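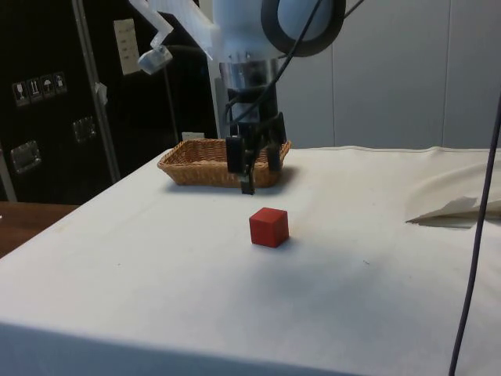 Josée Turcotte wrote to us in November that she had stopped buying bedding every other year and wished she had found Tindora sooner. We get a fair number of letters like hers and we answer all of them, though it can take a week or two.

Tindora is a small linen business with a workroom in Begum Yard and a shop at the front of the same building. We make sheets, pillowcases, tablecloths and tea towels. We started with 3 people and one cutting table, and there are now 27 of us.

Most of our cloth comes from the Gokach mill, which weaves to our own weights. We wash it before cutting, so sizes on the label are the sizes you get. Hems are double turned and corners are mitred on everything except the tea towels.

Repairs
Send back anything we have made and we will mend it. We charge postage and nothing else for the first 30 months. After that there is a price list in the shop. Please wash items before posting them.

Trade
We supply guest houses and restaurants under the Tresiler name. Tresiler cloth is heavier and comes in white only. The smallest trade order is 85 pieces, which can be a mix of sizes.

The shop is open from 10am to 4pm. Parking in the yard is for loading, but there are spaces on the street behind.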